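ok so the craft table. I said I'd do it in September and it's September. thread, because I need witnesses

background for new people: I do small repairs and beadwork at one end of a long table in the back room. the other end is where everything goes to die

4 shoeboxes of hardware. one cookie tin. a bread bag of what I believe are lamp parts

first thing, everything off the table. everything. onto the floor on an old sheet. do not do this in socks

found: my good tweezers, the bad tweezers, the tweezers I bought when I couldn't find either

found: a Drero catalog with one page folded down, no idea what I wanted from it. clasps? there's clasps on it. sure

Sveva came by, looked at the sheet, said "are you having a yard sale" and took a handful of washers home for her gate. so that's progress

rule for today. if I can't name it in one go it goes in the maybe jar. the jar is filling up fast

ok sorting. broad piles first. metal, plastic, glass, string. I tried going straight to tiny categories last year and quit by lunch with a pile called "hooks (mean)"

somebody asked what counts as string. thread, cord, elastic, wire if it's soft. wire if it's stiff is metal. I don't make the rules, well I do

counted the jump rings since I keep reordering them. nearly 900. I'm never buying another one. holding myself to that, Pieter please screenshot

Pieter has screenshotted

break. sandwich. there's a bead in my shoe

back. wiped the tabletop down and it looks so much better with nothing on it, I just stood there a minute. the white makes the whole back room brighter, I forgot it did that

Wichai says tape the drawers shut when you carry the thing so they dont slide out. noted, learned that one already on the stairs, 2 summers ago, we were finding seed beads till winter

next question is what goes in the little organizer and I've been going back and forth on it all afternoon

option one: findings. clasps, rings, ear wires. stuff I reach for constantly

option two: repair bits, the screws and springs, because those are what roll away

Mirko votes repair. Mirko also keeps his screws in a coffee mug so I'm weighing that accordingly

Chang-ho votes "neither, put snacks in it." thank you Chang-ho

I do like that you can see into it without opening anything. the opaque boxes are the whole problem, I put a thing in an opaque box and it leaves my life

so it's up on the table, yellow and cheerful, nothing in the drawers yet 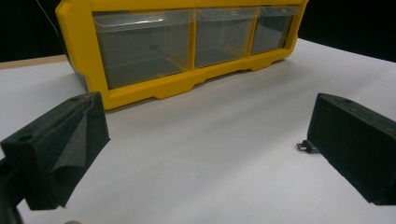
leaning findings. one kind per drawer, no mixing, and if a kind doesn't fit then I own too much of it

which yes the jump rings. I know. they're getting their own jam jar, they've earned it

labels or no labels? I always do labels and then move everything and the labels lie to me for a year. thinking no labels, they're clear drawers, I have eyes

someone in the replies wants to know where it's from. no clue sorry, came from the Dostmont thrift place years ago in a box with a waffle iron. waffle iron's long gone

tip that worked: muffin tin for sorting. dump a small heap in the middle, flick things into the cups, tip each cup where it needs to go. way faster than saucers

tip that didnt: sorting by color. pretty for ten minutes and then you need a size and you're sunk

maybe jar update. went through it with Sveva on the phone, me describing shapes at her. we got 17 things identified. one was the foot off my sewing machine?? I bought a replacement for that in the spring

bread bag was lamp parts. some lamp parts. also a doorbell

repair bits are going in the cookie tin for now with a folded bit of felt so they don't rattle. tin gets a spot on the shelf over the table, not ON the table. table is for working

shoeboxes are flattened and in the recycling before I can change my mind

still on the floor: string. I have not dealt with string. string is its own weekend

if anyone local wants lamp parts and a doorbell, message me, I can leave them on the porch after 5

going to eat something and then do the clasps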